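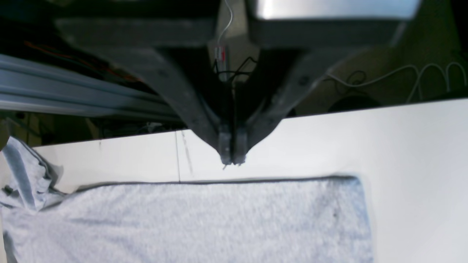 ### 1/

Okay, laundry thread. I spent most of November in Kundwood watching a robot arm try to deal with clothes, and I have more feelings about T-shirts than I've ever had in my life. People keep asking me "so can it do chores yet?" and my answer keeps coming out as a different length of mumbling, so I'm going to type it out once and link to it forever.

### 2/

Short answer: some of it, some of the time, and way more than I'd have guessed when I started following this stuff. A shirt that's already spread out flat? Pretty good! A shirt in a heap? Come back after lunch.

### 3/

If you've only seen the demo clips, the flat shirt is usually where the clip begins. Somebody has already done the hard bit with their hands. I don't say that to be mean about demos, I love demos, I will watch a machine put a sleeve over a torso at 1 a.m. with the sound on. But "folding" and "doing the laundry" are very far apart.

### 4/

Think about what you do with a T-shirt from the basket. You grab any old bit, give it a shake, your other hand finds the shoulder, and it's the right way up before you've thought about it. You're probably talking to someone the whole time. I timed myself and got bored before I got a number.

### 5/

Now do it with two fingertips that only know open and closed. Everything starts with the pinch. Two little pads have to come down close enough to the table to catch one edge of cloth, and a hem is a really thin thing to catch! Too high and you close on air. Too low and you're pushing the table. Get greedy and go in from the edge and you pick up the front and the back together – which is what you want for a fold and the last thing you want if you're trying to find a sleeve.

### 6/

Jytte Kvaran runs the evening sessions and she has a word for the miss where the fingers close beautifully on nothing. She calls it a curtsy. The arm goes down, does its polite little squeeze, and comes back up with great dignity. I now see curtsies everywhere. My nephew does them with peas.

### 7/

Things that went well at Kundwood, from my notebook, unsorted:

- Heather gray T-shirt, laid flat, sides in and then bottom up. Good enough that I'd have put it in my drawer.
- Dish towels. Towels are the best. A towel is a rectangle that wants to help you.
- Pillowcases, so long as nobody asked which end was open.
- Pushing a crease out with closed fingertips, like you'd smooth a bedspread with the side of your hand. I didn't expect to see that one and made a noise.

### 8/

Things that did not:

- Fitted sheets. (Come on. I can't do those either.)
- Anything with a hood.
- A tank top that had gotten one strap through its own armhole. Vilhjálmur Hedegaard stood there for ages saying "it's topologically fine" while the arm kept tugging the same spot.
- Socks as pairs. Single socks were okay-ish. Matching was a whole other evening.

### 9/

White on white is its own special problem and I hadn't thought about it at all before. A pale crumpled thing, up close, is just soft gray shadows. You lose where the edge is. You lose whether that line is a hem or a crease. Go look at your own bed sheet from a hand's width away and try to point to the corner. And the closer the fingers get, the more of your view is fingers.
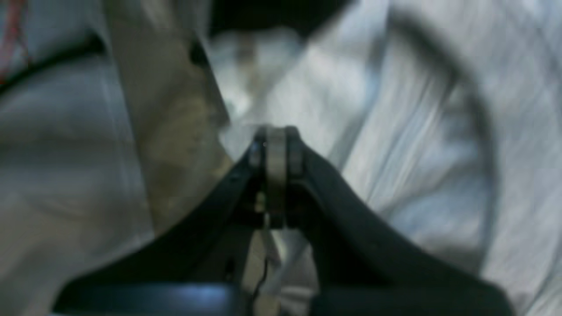

### 10/

So a lot of the cleverness is in backing off. Pull up, look again, try somewhere else. Jytte's newer setup does this a lot, and it's lovely to watch once you stop being impatient with it. The old one would commit. It would go for a bad spot with total confidence and drag the whole pile six inches to the left.

### 11/

The number people wanted when I posted a teaser: over the month they logged 937 grasp attempts on shirts that began in a heap. I'm not going to quote a success rate because the team is still arguing over what counts. Is it a success if you got hold of a shirt but it's the wrong shirt? Is it a success if you got two? Vilhjálmur says yes to the first. Jytte says absolutely not to either. I was made to leave the room during this discussion (I laughed).

### 12/

Okay, shop floor side, which gets way less attention than houses and I think deserves more! I also went up to Jilbridge, where Signe Ragnarsson manages a commercial laundry. Hotel linen, restaurant aprons, some clinic work. She has zero romance about any of this and I learned a ton from her.

### 13/

First thing she told me: folding isn't her bottleneck. They've had flatwork machines for sheets since before she started. You feed in a sheet, it comes out ironed and folded, faster than anyone could do by hand. By any fair definition that's a robot doing a chore, and it's been doing it for decades, it just doesn't have an arm so we don't write threads about it.

### 14/

Her bottleneck is the feeding. Someone has to reach into a cart of tangled damp linen, find a corner, find the other corner, and clip them up. Hour after hour. It's hard on shoulders and hands and she can't keep people in that job, and she doesn't blame them.

### 15/

And that's the very same problem as the shirt heap in Kundwood! Find a corner in a pile of cloth you can't see the inside of. I got so excited I walked into a cart. If somebody cracks the pile, it's useful in a laundry on the first morning, long before it's useful in your bedroom.

### 16/

Signe's bar for buying: it has to work through a full shift and someone on her crew has to be able to clear a jam without phoning an engineer. She'd accept slow. "Slow and it doesn't need me" was how she put it. She trialed a corner-finder from Hidix for a couple of weeks and said it was good on pillowcases, sulky on anything wet, and that she'd have them back next year to try again. From Signe I think that's a rave.

### 17/

Stuff that counts against the home version and rarely makes it into the clips, in my opinion:

- Lint. Thread. Hair. Fabric sheds constantly, and the fingertips are right in it.
- The table. At Kundwood it's a big clear pale surface with good light on it. My laundry gets folded on a bed with a cat.
- Who loads it? Who puts the pile away afterward? If I carry the basket to the robot, stand by in case of hoodie, and carry the stack upstairs, I've kept most of the chore.

### 18/

On lint: Fernanda Simões looks after the hardware and she is a fingertip-pad person the way some people are knife people. Rubbery ones, ridged ones, ones with a bit of grit in them. Grippy pads hold a hem really well, and then they also hold on to every fiber in the building. She checks them with a phone flashlight before each run. One pale thread sticking out of the closed tips and she'll stop and go get the tweezers.
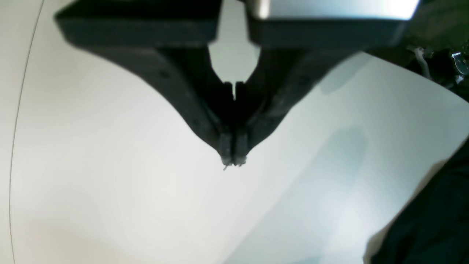 ### 19/

I asked her if one thread really matters. She said mostly no. Then she said the annoying part is you don't know which days are the "mostly" days, so you clean them every time, same as you'd clean the lint trap in your dryer. I went home and cleaned the lint trap in my dryer. Please go clean yours.

### 20/

A few replies to the teaser, answered here so I don't do it 37 times:

**"Why not just build a folding machine?"** People have! For towels and sheets it's clearly the right call. The argument for an arm is that the same arm could also wipe the table and put a mug away. Whether it does three things well or three things badly is the open question.

**"Why two fingers and not a hand?"** Fernanda's answer was that she can swap a pair of pads over coffee. A hand with lots of joints gives her lots of joints to fix. She'd like one for her birthday though.

**"Does it learn from watching you?"** Sort of. In Kundwood someone steers the arm through a fold and it's recorded, over and over. They aimed for 400 good folds on plain tees before changing anything about the shirts. Poul Kirkegaard did a big chunk of those and now folds his own shirts exactly the way the arm does, sides first, with a tiny pause in the middle.

**"Is this coming for laundry jobs?"** Fair question and I don't want to wave it off. Signe's view is that she's short of people for the feeding station right now and would move whoever's on it to sorting and repairs. That's one manager at one laundry. I'd love to hear from folks who work those stations.

### 21/

My personal scorecard as of now, arguments welcome:

- Fold a shirt I've laid out: yes!
- Fold a stack of towels: yes, go have a coffee
- Sort lights and darks: yes, and nobody's excited about it, and they should be
- Get a shirt out of a heap and flat: sometimes, with retries, give it time
- Deal with my actual basket, straight from the dryer, no help: no
- Fitted sheet: I'll believe it when I see it and then I'll want lessons

### 22/

What would change my mind fast is the heap line. Everything downstream of "one shirt, flat, right way up" already looks decent to me. I've moved that line from "no" to "sometimes" this month and I was grinning when I did it. There was one run – late, everybody hungry – where it missed, backed off, went around to the other side, came up with a shoulder seam, and let the rest of the shirt hang. Poul clapped. I may have clapped louder.

### 23/

Next visit is to the Âu people, who are doing dishes instead of clothes. Plates hold still! Plates don't have sleeves! But they break, and they're slippery, and there's the whole business of the bottom rack. If you've got questions for them, drop them under this post and I'll bring a list. Especially if you've loaded dishwashers for a living, I want yours first.

### 24/

Also several of you asked which way I fold my own tees. Thirds, then half, then half again. Fernanda rolls. We've agreed not to talk about it.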